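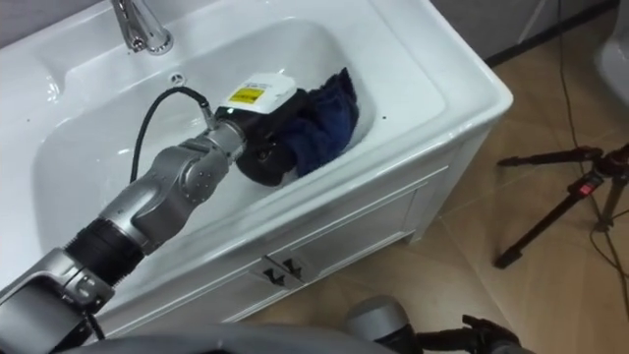 Unit 2 — Basin and vanity top

Handout for the housekeeping course, K. Nasrallah. Read before the practical. Bring your own cloth, dark or light, doesnt matter.

What we cover: ceramic basin set in a ceramic top, chrome faucet, overflow, stopper, cabinet front. Floor is Unit 3 — leave it.

Order of work
- clear the ledge
- dust the cabinet doors, top of each recessed panel first
- rim and ledge
- bowl, walls down to the drain
- chrome last, dry cloth

Most trainees start in the bowl. Then the ledge gets wiped with whatever the cloth picked up. Marks lost every year.

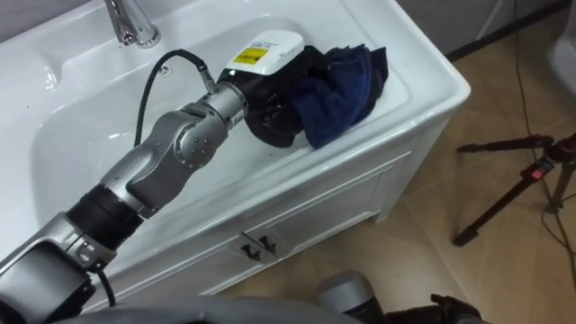
Photo: Gonçalo Nogueira / Custadov training rooms

Ledge. The wide flat part next to the bowl. Dark cloth on white ceramic shows lint, so look along the surface from low down when you finish. Don't park the cloth there while you do something else. Fold in four, use one face, turn, use the next. Around the base of the faucet go in with a corner of the cloth, same for the overflow.

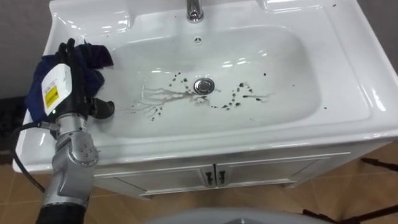 Reading time: 2 min

Bowl. Look before you wipe. Dark spots and thin streaks round the stopper, odd speck higher up the wall or out on the rim — the specks are what gets missed. Rinse first, let the water take what it can. Then mild cleaner, wait, wipe from the top of the wall down. No scouring pads on glaze. Chrome stopper: lift if it lifts, clean underneath, put back.

If a mark stays after two tries write it on the room sheet and move on. Dont scrape.

Practical is in July, room 122. Sheets from Karim.

Related handouts
Unit 1 — Cloths and how to fold them
Unit 3 — Tile floors and baseboards
Unit 4 — Mirrors and glass
Skisham room sheet, blank copy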